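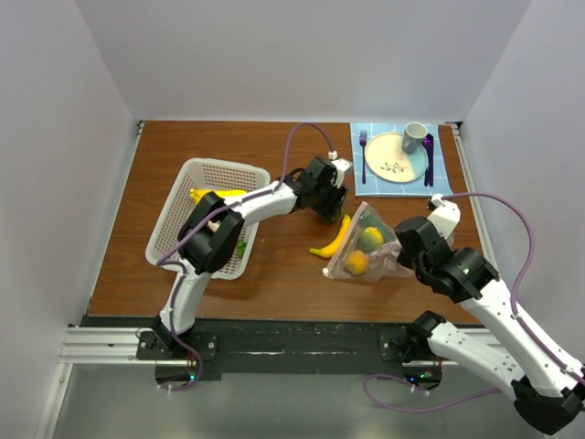
About Wasilewska

Wasilewska is a software company based in Arnport. We write the programs that allow robot arms to see what is in front of them, decide what to do next and carry it out safely. We do not build arms or grippers. Our customers choose their own equipment, and our engineers make it work on tasks that change from one hour to the next.

Our work

Most of our effort goes into handling everyday objects. Fruit, crockery, cutlery and soft packaging all present difficulties for a robot. A banana is never quite the same shape twice, and a clear plastic bag is hard for a camera to make out against a table. We treat such items as the proper test of our software and use them daily in development.

Our main product, Plirus, is a planning and control system for one or two arms sharing a workspace. It takes in the camera view, forms an estimate of where each object lies, and sets out a path for each arm that keeps clear of the other. When an object moves, the plan is made again from that point. Operators may pause, correct or take over at any stage.

Dralance is the set of tools that supports it. Engineers use Dralance to record a session, replay it step by step and compare one version of the software with another. Each recording is kept together with the settings that were in force at the time. The library at present holds 3,647 sessions, all of them made on our own premises.

How we test

No release leaves Arnport until it has been run on real arms. Simulation is used early in the work — it is quick and it costs little — but it does not decide whether a version is ready. Every candidate release completes 60 table-top tasks, with the objects set out afresh before each one. Results are reviewed by two engineers who did not write the code in question. Failures are recorded in full and supplied to customers with the release notes.

Our people and premises

The company is organised in six small teams, covering perception, planning, control, tooling, testing and customer support. Staff are encouraged to move between teams, and all new engineers spend their first weeks in testing.

Working with us

We accept a limited number of joint projects each year from manufacturers, care providers and universities. Proposals for the coming year are read in June. Enquiries should state the equipment in use, the objects to be handled and the space available. Visits to the Arnport workshop may be arranged in advance through the customer support team.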